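Review: the Udar twin-arm starter package, from the point of view of the person who had to pay for it
Posted 22/09/2020

I put off writing this for months. I kept telling myself I'd do it once we had everything working the way the brochure has it, and if I wait for that you'll all be buying something else by then. A few of you wrote to me in April asking whether a small outfit could manage the Udar package on an ordinary equipment budget, so this is mostly for you. We're a little workshop in Zurkbridge that tries out shelf handling for corner stores, we bought through Durier, and nobody gave us a discount for saying nice things.

What comes in the package

Two arms, two grippers, the cables, a wrist camera, and a thick folder of paperwork that I read in the bath and would not recommend to anyone. The table is extra. So is the conveyor, and so is anything you want the arms to pick up or put down, which sounds obvious until you're the one pushing a shopping cart full of soda and potato chips past the cashier.

I had set aside 400 dollars for what I called "bits and pieces." Please don't do that! By the time we'd bought the mesh rack, drinks, chips, tape, markers and a second rack (the first was too shallow and now lives in my kitchen, full of onions), we had gone to more than 500, and I had to go back and ask for the difference with my hat in my hand. Groceries belong in the plan with a line of their own. Chip bags get tired, and you'll be replacing them.

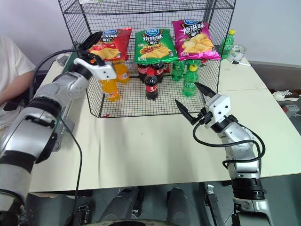

Space and the table

Measure your room, then measure it again with the arms stretched out. I planned ours on graph paper as if the arms were two desk lamps, and forgot that they have elbows. They also have cables, and the loops at the wrist want room of their own when the arm turns. We ended up moving the whole table farther from the door than I liked, and I'd still give it more if I had it.

A plain pale tabletop has been a good choice. It's easy to wipe down and you can find a dropped marker on it. The seam toward the right side bothers me more than it bothers anyone else in the building, and if I were ordering again I'd pay for a single top. Durier quoted me 74 dollars extra for that and I said no, feeling very thrifty. Well, there you are.

The grippers

This is where I think the money went, and I don't begrudge it. The fingers have a fine diamond texture on their inner faces, and in our use that has mattered more than I expected with smooth plastic bottles. They're slim as well, so you can work them in between things standing fairly close together, like our orange sodas and colas, without having to leave a big empty space around each one.

Chip bags are harder. They're puffy and slippery, they lean whichever way they please, and you'll spend a good deal of your first weeks learning how hard is too hard. Budget your time for that as well as your money. I'd allowed 9 days for setup in my plan and used every one of them on the grippers alone.

The wrist camera I almost struck off the order to save a little, and I'm so glad I was talked out of it. From up high you lose half a bottle behind a shelf, while from the wrist you get the caps, the labels and the wire of the basket right up close — it makes sorting out a bad approach much less of a guessing game.
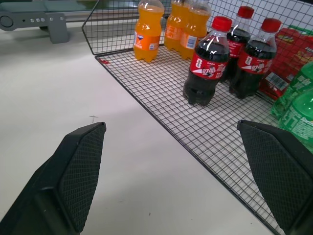 The conveyor, which I nearly didn't buy

We added a small Adeleke conveyor later on, out of what was left in the spring budget. I'd gone back and forth about it for ages, because you can perfectly well set things on the table by hand, and for a while we did. But if you're thinking of a store with deliveries coming in at one end and a shelf to be filled at the other, you'll want one sooner or later, and you should plan the table around it from the start. Ours runs diagonally along the left side, where there happened to be room, and it takes up more of the table than I'd pictured.

Check the width, too. The belt is fine for bottles, but our big tomato-flavored chip bags hang over the rails on both sides when they're laid across it. It hasn't stopped us from using them. I'd simply have liked to know before I signed, and the next size up wasn't a great deal more.

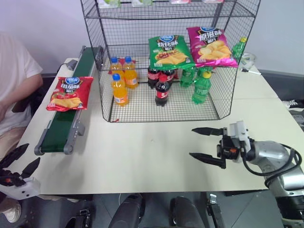
The Adeleke conveyor with one of the tomato chip bags across the belt, and the rack behind it.

Would I buy the package again? Yes, with the single top, the wider belt and a proper grocery line in the budget. The arms have been steady workers for us and Durier does answer the phone, though you may have to let it ring. If your money only stretches so far, get the wrist camera first and let the conveyor wait a season, but leave the space for it. I still have the old rack's receipt somewhere, if anyone wants to know which size to avoid.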